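Tapones auditivos reutilizables Halo 6 (Brumumik)

Inicio > Protección auditiva > Tapones > Reutilizables

Referencia: Halo 6
Presentación: caja de 40 pares con cordón
Disponibilidad: en stock, salida de almacén al día siguiente laborable

Vendemos tapones desde hace bastante tiempo y desconfiamos de casi todo lo que se imprime en sus cajas. El Halo 6 nos parece un producto correcto. El fabricante, Brumumik, lo presenta como «silencio total», y conviene decirlo antes de que alguien pase por caja: ningún tapón da silencio total, tampoco este. Una parte del sonido llega al oído interno por los huesos del cráneo, y contra eso la silicona no puede hacer nada.

El tapón lleva tres aletas de silicona blanda y un vástago rígido para colocarlo sin tocar la parte que entra en el oído. Se puede lavar con agua tibia y jabón neutro. El catálogo dice que aguanta 1.000 usos. No sabemos cómo han llegado a esa cifra, la hemos pedido por escrito y seguimos esperando respuesta. Nuestra recomendación es cambiarlo cuando las aletas pierdan elasticidad o aparezca una grieta, se hayan usado las veces que se hayan usado.

En cuanto a la atenuación, fíjese en el valor SNR del folleto que viene dentro de la caja y no en el número grande de la tapa, que corresponde a la mejor frecuencia del ensayo. El SNR se obtiene en laboratorio, con personas a las que se les ha explicado cómo ponérselos. En un puesto de trabajo normal, con prisas y con barba o pendientes de por medio, la protección suele quedarse corta respecto al papel. Si el técnico de prevención le pide un margen, no es por fastidiar.
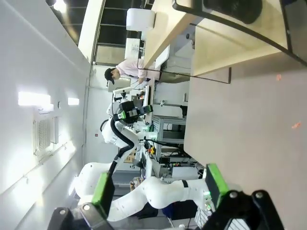

¿Sirven para dormir?
Se pueden usar, pero no los compraríamos para eso. El vástago sobresale y molesta al apoyar la cabeza de lado; para dormir es más cómoda la espuma.

Tallas

Brumumik habla de «talla universal». Nosotros traducimos: talla mediana. En conductos estrechos la tercera aleta no llega a entrar y el tapón se va saliendo al hablar o masticar. Para esos casos tenemos el Meng, de diámetro menor y algo más caro. Pida una muestra antes de encargar para toda la plantilla.

Comparación con el Zarkeo

Nos preguntan mucho por el Zarkeo, que cuesta casi el doble y trae un filtro acústico. El filtro deja pasar mejor la voz, cosa útil si hay que entenderse con los compañeros. Que además «reduzca la fatiga mental», como asegura su publicidad, está por demostrar. Si no necesita conversar con los tapones puestos, no vemos motivo para pagar la diferencia.

Contenido de la caja

40 pares con cordón textil
6 estuches de plástico (sí, seis para 40 pares; los demás se compran aparte)
Folleto de instrucciones en español y portugués

Cordón: 700 mm de largo, desmontable. Retírelo cerca de máquinas con piezas giratorias.

Cambios y devoluciones

Por higiene no aceptamos cajas con el precinto roto, salvo defecto de fabricación. Las muestras no se devuelven. Los pedidos hechos desde octubre llevan ya el cordón nuevo; el anterior se soltaba del vástago con demasiada facilidad y lo cambiamos sin coste a quien lo solicite.

Ficha revisada el 2018-11-26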